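Vernley Robot Club

From the Holum Makers' Wiki, the pages anyone in the club can edit

Vernley Robot Club is the after-hours robotics group at Vernley College, and I've been a member long enough that I ended up writing this page (please fix anything I've got wrong!). We meet at six in the evening during term, and most of what we do is teach robot arms to handle small, fiddly things that a toddler would manage without thinking.

The puzzle project

Our main project is called Brekeck, after the noise the first gripper made when it closed too hard. The task is to work with a children's puzzle board – numbers, shapes, little pegs – using a pair of arms. It sounds easy until you try it. A numeral 1 is thin and tall, so you'd think it would be the friendliest piece on the board, but if the fingers come in even slightly twisted the whole thing jams in its slot.
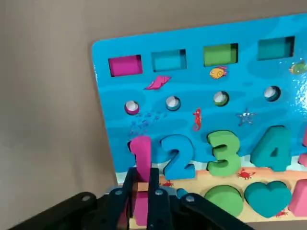

The gripper with the pink 1 between its fingers.

New members usually start by steering the arms themselves, and every try gets saved as a run. By the end of February we had 1533 runs, and 49 of those are marked "do not use" because somebody sneezed, chatted or forgot which arm was theirs (I own up to a fair few). The good ones go into training, and then we let the program have a go and all stand there holding our breath.

Two arms, one board

Working with both arms is a lot harder than working with one. They can get in each other's way, and a nudge from one side shifts the board just as the other side is lining up. We cover the table with brown paper, which I like because a dropped block shows up nicely, though it does crease.

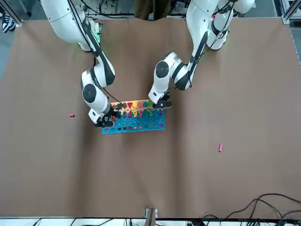 My own favourite job is planning who goes where. We try to give each arm its own end of the board and let them meet in the middle only when they must – it saves a lot of bumping and a lot of shouting.

The Zamfir Cup

Once a year we enter the Zamfir Cup, a friendly contest between college clubs. Each team gets 3 rounds, and the judges take points off for dropped pieces. We came second last time and I'm still a bit sore about it, as our best round was the practice one.

See also: Gripper care; Booking the Holum workshop; Brekeck run log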